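Friday, quick one before I have to run

May 5, 2023

OK so I promised a proper post about the heating block business and this isn't it. Twenty minutes till the bus. Fragments it is.

Background for anyone who missed October: I do small batch extracts for soap and balms, mostly rosemary and calendula, and I've been borrowing bench time at Ilton on Fridays. Small stuff. Little flasks, low heat, slow stirring. At home I was doing it with a saucepan and a candy thermometer and the results were all over the place. One jar lovely, next one smelled like burnt hay. Same herbs!

So, stirring hotplate. Hậu Dương talked me into learning to use one properly and I was scared of it for weeks. Silly.

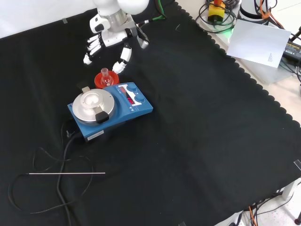

Flask holders are the thing I'd tell a beginner to buy first. Not expensive, and a round-bottomed flask without one is a marble with a neck. It rolls. I lost one at home in the sink before I had even used it. I like the red-orange one sitting up against the back of the hotplate there, becuase you can spot it from across a room and the little flask just stands up in it like an egg in an egg cup. Mine at home is cork. Does the job, goes manky after a while, and I can never find it. Ordering a bright one from Skollton this weekend if they still have the small size.

Next, cables. My enemy. Power cord, probe lead, both black, on a black cloth, and both want to lie exactly where my elbow goes. Indrek Dambrauskienė's rule is cords to the back, always, before you plug anything in. I nod and then forget. Going to buy a pack of those velcro ties, the Drotex ones were 3 dollars last I looked. Or bread bag clips. Probably bread bag clips.

The cloth. Yes it's a tablecloth. Scalloped edge and all. I've had a couple of emails about this already from the last post, so: dark cloth is good when you're working with clear glass and pale bits of plant, you see what you dropped. Washes at 27 minutes on the quick cycle. Don't leave any of it hanging where you can catch it with your hip, I have done that.
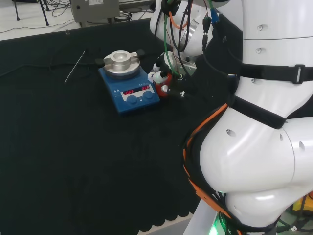
Both readouts on OFF. Block still on top, probe lying off to the left.

My packing up list, such as it is, written on the back of an envelope:

Everything off at the dial
Wait. Longer than you think – the block holds heat for ages
Glass away first, while you're still paying attention
Probe wiped and put in its tube
Cords coiled
Cloth shaken outside, not over the bin

I skip the fifth one about half the time, see above.

Still to sort out: whether 16 grams of calendula is too much for the tiny flask (I think yes), and labels, and what to do with the 245 ml of rosemary oil that came out a bit green. Hậu says bath oil. Maybe. Zarei has amber bottles on offer so I might just bottle it and see who wants some.

Bus. More next week, with actual amounts and hopefuly fewer typos.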